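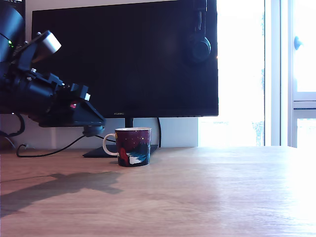
Kusar desk arm with flat gripper plate, beside a mug.

Kusar Desk Arm
Sold by Griffiths. Ships from September.

Short version: a single arm for light tidying on a desk or a small packing bench. Picks up, moves, puts down. Slow. Good at a few things, bad at plenty, list further down so read it before you order.

What you get
Arm, bench clamp, power supply, flat gripper plate
Vota control software, one seat
Printed setup sheet (the old one had the cable order wrong, bin it if you got that)

Can it do chores yet?
Some. We get this every day by email so here goes. Lowri Pugh ran it on her own desk and on our packing bench, same 80 tries per job, no help once it started.

Pens into a pot: fine
Empty mug, desk to tray: fine most of the time, handle facing the arm works best
Mug with anything in it: no. Please don't
Folding a dish towel: 6 good folds out of 80. Lowri says she's being generous
Small boxes from bench to bin: fine, and it will do this all afternoon
Wiping a table: moves the crumbs. Doesn't pick them up
Loose cables: gets snagged, route them behind the work or tape them down

So for the shop floor, yes if the job is the same thing over and over and the parts turn up in the same spot. For the house, not really. A person clears a desk in the time it takes the arm to do one mug. If you want the dishes done buy a dishwasher.

Light
Strong window light throws it off. Dark shiny mugs next to a bright window were the worst we tried. Pull a blind or turn the bench. Firmware 9 is better at this then 8 was, still not great.

Setup
Allow a morning. Clamp first, then power, then the control cable. Keep the area under the gripper clear untill it has homed. Save your positions before you switch off, it will not ask.

Spares
Gripper plate, part 287. In stock
Dadow soft finger set, fits with the adapter, sold seperately
Clamp pads

Returns
Unopened, any time. Opened, talk to Mali Morris first, most of what comes back is a bad cable and she can just send you one.

Questions before ordering go to Osian Maddocks on the sales desk. Mornings best. For bench layouts send a sketch with measurements, phone picture of the sketch is OK.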